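로봇 공학 개론 강의 노트 6: Pimden 공개 시연 견학 정리
최종 수정: 10월

이번 노트는 Pimden 연구동 공개일에 다녀온 내용을 정리한 것이다. 시연은 주방 용품을 집어 옮기는 작업이었고, 진행은 Kai-wen Chien 연구원, 질의응답은 Nabil Sfeir 연구원이 맡았다.

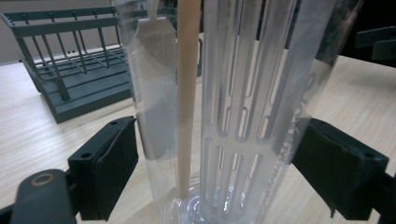 견학 전에 읽어 오라고 한 파지(grasp) 부분을 다시 펴 놓고 보면 좋다. 평행 그리퍼는 두 손가락이 마주 보고 움직이며, 물체를 양옆에서 눌러 생기는 마찰력으로 무게를 버틴다. 손가락 하나가 누르는 힘을 N, 마찰 계수를 μ라 하면 두 접촉면에서 얻는 최대 마찰력은 2μN이다. 수직으로 들어 올릴 때는 이 값이 물체의 무게보다 커야 한다. 가속 구간에서는 관성력까지 더해서 계산한다.

1. 원통형 물체
평평한 손가락으로 원통을 잡으면 접촉 영역이 좁은 세로 띠 모양이 된다. 원통의 축이 손가락 면과 나란하면 안정적이지만, 축 둘레로 도는 회전은 잘 막지 못한다. 손가락 안쪽의 패드가 조금 눌리면 접촉 면적이 늘어난다. 얇은 플라스틱 벽은 힘을 세게 주면 휘므로 힘의 상한도 함께 정한다.

2. 투명한 물체
Sfeir 연구원이 가장 길게 설명한 부분이다. 투명한 통은 벽에서 빛이 반사되고 뒤쪽 물건이 비쳐 보여 깊이 측정값이 비거나 엉뚱한 거리로 나온다. 통 안에 다른 물건이 들어 있으면 윤곽선이 겹쳐 경계를 나누기가 더 어렵다. 반투명한 부품은 밝은 벽이나 탁자와 명암 차이도 작다. Pimden에서는 색상 영상과 손가락 간격 값을 같이 기록한다고 했다.

3. 내용물이 있는 용기
길이가 다른 물건이 통에 들어 있으면 무게중심이 통의 중심축에서 벗어날 수 있다. 기울이는 동안 내용물이 움직이면 무게중심도 따라 움직인다. 견학 중에 Dima Yammine 학생이 이 점을 질문했고, 답변은 이동 속도를 낮추고 통을 세운 자세로 유지한다는 것이었다.

4. 기록 자료
배포된 자료 묶음 Navix에는 파지 기록 841건이 들어 있다. 그중 171건이 투명 용기이다. 과제에는 투명 용기 기록만 쓴다.

과제
가. 질량 m인 통을 수직 위로 가속도 a로 들어 올릴 때 필요한 최소 N을 μ, m, g, a로 나타낸다.
나. 무게중심이 접촉점에서 옆으로 d만큼 벗어났을 때 생기는 모멘트를 구하고, 패드 면적이 미치는 영향을 적는다.
다. 투명 용기 기록에서 깊이 값이 빠진 것을 두 건 골라 원인을 추정한다.

분량은 2쪽 이내이며 풀이 과정을 생략하지 않는다. 견학에 빠진 학생은 Munther Dabbas 조교에게 녹화본을 신청한다.

이 사이트는 쿠키를 사용합니다. 계속 이용하시면 쿠키 사용에 동의하는 것으로 간주합니다.
문의: 강의 조교실 | 무단 전재 금지 | 맨 위로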